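Gekier Tabletop Demonstrations: README

Last updated 2025-06-01

Summary

Gekier is a set of tabletop manipulation demonstrations recorded on a two-armed bench at the Lesport site of Pliltulby. An operator drives both arms by remote control and the arms' joint positions are logged together with the camera views. The set is meant for imitation learning on small household objects: cups, canisters, lids and similar things.

This release replaces the one from September. If you have the older files, please delete them and download again, as the joint order for the right arm has changed.

What is in the release

Each episode is one folder. Inside it are the head view, a wrist view for each arm, a table of joint positions and gripper openings, and a short text file with the task instruction as it was read out to the operator. Episodes last up to 60 seconds. Those that ran longer were stopped and recorded again from the start.

There are 12 tasks. Most use both arms, and a few use one arm while the other is held still at its rest pose. The instruction files are in English only.

Bench and objects

The arms are mounted at opposite sides of a wooden tabletop inside a black aluminium frame. The frame is bolted to the floor and was not moved between sessions. Objects change from task to task. Start positions were varied by hand within an area agreed beforehand, so do not expect the same layout twice. 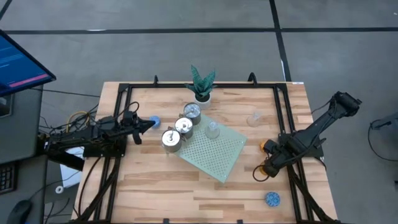
Head view, canister and cup task. Perforated board set at an angle, three metal canisters, two clear cups.

The board is placed afresh for each episode and its angle is part of what the policy has to cope with. Clear cups are hard to pick out in the depth data, and we have left the holes in the depth maps as they came. Fill them yourself if your method needs it.

How the demonstrations were made

The operator sits at a separate desk with a pair of small leader arms. Moving a leader arm moves the matching arm on the bench, and a squeeze on the handle closes the gripper. There is no force feedback. Operators worked from the head view and the wrist views, the same ones that are in the release.

Before recording, each operator practised a task until they could finish it 2 times in a row without a drop. Practice runs are not included. During recording, small slips were kept if the operator recovered and finished the task. These episodes carry the flag "recovered" in the index. Dropped or tipped objects that needed a hand to put right ended the episode, and it was thrown away.

Pauses at the start of an episode have been trimmed. Pauses in the middle have not — some operators stop to line up a grasp, and cutting these out made the joint traces jump.

Loading

The reader script is in the tools folder. It takes the path to an episode and returns frames and joint positions on one shared clock. Joint angles are in radians. Gripper opening runs from 0 for closed to 1 for open.

To check your copy, run the script with the list option and compare the output with index.txt.

Known problems

— Left wrist view is slightly out of focus in the first batch.
— Lighting changes through the day. The blinds were left as they were.
— In 40 episodes the instruction text names the wrong arm. They are listed in errata.txt and the recordings themselves are fine.
— The background was not cleared or masked, and it differs between batches.

Splits

The test split holds out start layouts, with every task present in both parts. Anyone wanting to hold out whole tasks should use the alternative split file, cunha_split.txt, named after the Cunha project it was first made for.

Licence and contact

Free for research and teaching. For any other use, write to the Pliltulby data desk at Lesport. Please report faulty episodes with the folder name and the time in seconds.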